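Home Shop Safety Equipment Memorabilia Parts Contact

Onedent Drag Racing Parachute Pack, Single Canopy

Item No. 1668
Availability: In stock
Maker: Onedent
Color: Black pack with red or blue canopy

The Onedent single-canopy parachute pack is intended for dragsters, altereds, and full-bodied cars that require a braking parachute under the rules of their class. It is supplied as a complete unit, with canopy, pilot chute, deployment bag, tow line, and mounting plate in one box. The release handle and cable are ordered separately, as the length of the cable depends on the car.

Each canopy is cut and sewn at the Kirnari workshop under the direction of Shakuntala Solanki, who has been responsible for the Onedent line from its first season. The canopy is a cross-form pattern with reinforced seams at every load point. The shroud lines run the full length of the panel and are stitched back on themselves before being joined to the tow line. A sewn label inside the deployment bag carries the serial number and the date of manufacture. Owners are asked to leave this label in place, as a pack cannot be inspected or recertified without it.

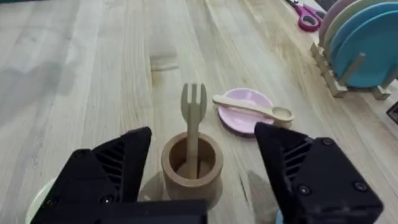 Two mounting plates are offered. The standard plate bolts to a flat crossmember and suits most rear-engine cars. The Aguirre plate is angled upward and is recommended where the pack must clear a wing strut or a wheelie bar. Both plates are drilled for the same bolt pattern, and a car may be changed from one to the other without altering the pack. Customers who are unsure which plate they need should send a side view drawing of the rear of the car, with the height of the crossmember from the ground clearly marked.

Installation

The tow line must be anchored to the chassis at a point approved by the chassis builder. It must not be attached to the mounting plate, the body, or the rear bumper. Route the line so that it cannot touch the tires, the exhaust, or any sharp edge when the canopy is open. A protective sleeve is included and should cover the first section of the line behind the anchor.

Before the car is run, the release should be operated by the driver while seated and fully belted, wearing the gloves that will be worn on the track. If the handle cannot be pulled through its full travel in that position, it must be moved.

Packing and Care

Folding instructions are printed on a card supplied with each pack. The canopy should be shaken out, checked for burns and pulled stitches, and folded on a clean surface after each use. Packs should not be left folded through the winter. Remove the canopy, hang it in a dry room away from direct sunlight, and refold it before the first event of the year. Do not machine wash. Dirt may be removed with cool water and a soft brush, and the fabric must be completely dry before it is returned to the bag.

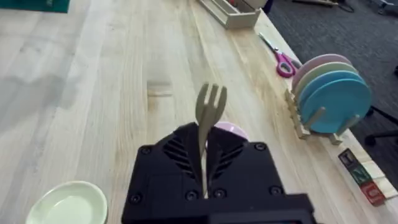
A canopy that has been dragged across the track surface, or that has come into contact with fuel or oil, should be returned to the workshop for inspection before it is used again. The inspection fee is $95 and includes replacement of the pilot chute spring when needed. Other repairs are quoted in writing, and no work is started until the owner has agreed to the price. Returns are heaviest in February, and owners planning to race early in the season are advised to send their packs before then.

Price and Ordering

Complete pack with standard plate: $400
Aguirre plate in place of standard: no additional charge
Release handle and cable: priced by length

Orders are normally shipped within nine working days. Custom canopy colors and sewn lettering are available and will add to this time. Items with custom lettering cannot be returned unless they are faulty.

Questions concerning fit, class requirements, or team orders may be directed to Simone Barbosa in the sales office. Customers remain responsible for confirming with their sanctioning body that the equipment they have chosen is accepted for their class.

14 shares 3 comments

Related Items

Onedent Twin Canopy Pack
Release Handle and Cable Set
Aguirre Angled Mounting Plate
Plelevia Tow Line Sleeve
Replacement Pilot Chute
Kirnari Deployment Bag, Black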